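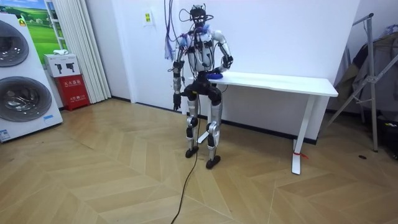 Reducing Floor Marks and Table Movement in the Ground-Floor Workroom, Mondotstead Building

Student project report, Interior Materials and Maintenance
Submitted 04/02/2020

Summary

The project looked at how one long table moves on a wood floor during normal use, and at what can be placed between the table feet and the floor to limit movement and marks. Four conditions were compared: bare feet, felt pads, rubber pads, and a thin sheet placed under each foot. Rubber pads gave the least movement but left faint gray smears on the floor finish. Felt pads allowed more movement and left no smears. The recommendation is felt pads under all feet, combined with a fixed table position along the back wall.

1. Background

The workroom has plain white walls and a light wooden floor laid in a herringbone pattern. The floor was refinished with Drakance Clear, a floor coating sold for indoor wood. After refinishing, short scratches and dull patches were noted near the places where furniture stood. The building office asked for a low-cost way to slow this down without screwing furniture to the wall or covering the floor with a large mat.

A mat was ruled out at the start. Cables cross the floor in this room, and a mat edge would add a second thing to trip on. It would also hold grit against the finish. The office wanted to keep the wood open for cleaning.

The subject of the tests was the long white table that stands along the back wall. It is listed in the room inventory as an Anik table, supplied by Farooqui Office Supply. It is a plain rectangular type with a thin flat top and slim legs. The T-shaped foot at the front puts a narrow strip of contact on the floor, and the strip crosses the joints between planks when the table is in its usual place.

2. Aim and limits

The aim was to answer three questions:

How far does the table move when it is pushed or leaned on in an ordinary way?
Which foot covering reduces this movement?
Which foot covering leaves the floor finish in the best condition?

The project did not test the strength of the table, and it did not test the coating against other coatings. Only one table and one floor were used. The results should not be applied to tile, carpet, or painted concrete without new tests.

3. Method

3.1 Reference marks

Positions were marked on the floor with low-tack paper tape. The tape was placed next to each foot, parallel to the wall. Tape was not placed under the feet, where it would have changed the friction. The wall behind the table was used as the main reference, because the herringbone pattern has no plank running parallel to it. Early attempts to measure from the plank edges gave mixed readings and were dropped.

3.2 Preparing the floor

The floor was dry mopped before each set of tests. It was then left until it was dry to the touch. Grit was removed from the underside of the feet with a soft brush. For the pad tests, the old adhesive was wiped off before the next pads were attached.

3.3 Push test

A horizontal push was applied at the front edge of the tabletop with a luggage scale hooked to a strap. The pull was raised slowly until the table began to slide. The reading at that point was written down, the table was returned to the tape marks, and the test was repeated. Each condition was tested 11 times. The first reading in each set was kept in the data even where it was higher than the others.

3.4 Use test

The push test alone does not represent what happens to a table in a shared room. People lean on a corner, set down a bag, or slide an object off the edge. A short routine was therefore written out and followed in the same order each time:

Lean on the near corner with one hand, then let go.
Place a 1,000 g sandbag at the near corner and drag it to the middle of the top.
Lift the sandbag off without touching the table.
Wipe the full length of the top with a cloth, starting at the end nearest the door.

The routine was carried out 16 times for each condition without resetting the table. The distance between each foot and its tape mark was measured at the end.

3.5 Floor inspection

After each use test, the table was lifted clear by two people and the contact areas were checked under a desk lamp held low to the side. Marks were placed in one of three groups: none, wipes off with a dry cloth, or stays after wiping. A scratch that could be felt with a fingernail was noted separately.

4. Results

4.1 Bare feet

The bare feet slid in a jerky way. The table held, then moved suddenly, and the two ends did not start at the same time. At the end of the use test, the front foot at the corner where the leaning was done had moved 31 mm from its tape mark, the largest movement in the project. The other end had moved much less, so the table stood at a slight angle to the wall.

Two marks stayed after wiping. One could be felt with a fingernail and ran across a joint between planks.

4.2 Felt pads

Felt made the table easier to slide in the push test, as expected, but the motion was smooth. The table stayed close to parallel with the wall in the use test. Total movement was less than with bare feet. This was not expected from the push readings. A likely reason is that the bare feet do not sit flat across the plank joints, so that small pushes make the leg rock and step sideways. The felt fills the small height differences and the rocking stops. This was not measured directly.

No marks stayed after wiping. Some loose fibers were found on the floor and were picked up by the dry mop.

4.3 Rubber pads

Rubber gave the highest push readings and almost no movement in the use test. However, leaning on the corner made the upper part of the table sway while the feet stayed in place. The legs are slim and the sway was easy to see from the side. The table came back to its position each time. Whether this would loosen the leg fixings over a longer period is not known.

Gray smears were left at both front contact areas. They came off partly with a dry cloth and fully with a damp one. Longer contact may give a different result – some rubber parts are known to stain floor finishes for good.

4.4 Thin sheet

The sheet moved with the foot in some runs and stayed behind in others. When it stayed behind, one end of the foot came to rest directly on the wood. The spread of readings was wide, and the sheet edges collected dust. This option was not studied further.

5. Discussion

The push test and the use test ranked the options in a different order. If only the push test had been done, felt would have looked like the worst choice. For this reason the use test was given more weight. It is closer to daily handling, although it was carried out by hand and the force used in leaning was not controlled. Both members of the group followed the routine from a printed sheet, but small differences between them are likely.

Table position also matters. A table along the wall can only travel in one main direction, away from the wall or along it. When the table was moved out for cleaning and put back, it was often left a little forward, which gave it room to travel backward as well. A fixed position is easy to keep if there is a permanent mark to return to.

Herringbone flooring has some effect of its own. Joints run in two directions under any foot longer than one plank is wide, so there is no way to turn the table so that every foot avoids them. On a straight-laid floor it would be worth turning the feet to run along the planks. In this room there is no gain in doing so.

Lighting was a source of error in the floor inspection. The walls are white and the floor is light in color, and fine scratches are hard to see from standing height. The low lamp made them visible, but it also showed older marks. These were drawn on a sketch of the floor before testing so they would not be counted twice. A few may have been missed.

6. Costs

Felt pads were the cheapest option after doing nothing. Rubber pads cost a little more. The sheet material was an offcut and has no fair price. Labor was small in all cases: the table has to be lifted, the feet cleaned, and the pads pressed on and left unloaded for the time stated on the pack. Felt pads need replacing when they flatten or pick up grit, and this should be included when the options are compared.

7. Recommendations

Fit felt pads to every foot of the table. The pads should cover the full contact strip of each T-shaped foot, cut to size if needed.

Keep the table against the back wall and mark its position with two small dots of low-tack tape, to be renewed when the floor is cleaned.

Lift the table to move it. Two people are needed at this length.

Check the pads once each term. Replace any pad that has gone hard or shows grit on its face.

Do not use rubber pads on the coated floor until a longer contact test has been done on a spare board.

8. Further work

A contact test with rubber on a coated spare board was started in February and is still running. The board was finished with the same coating as the floor and is stored under a weight in the materials cupboard. The first check showed light gray marking at the pad edge. The remaining checks will be added to the course folder with the raw readings and the floor sketch.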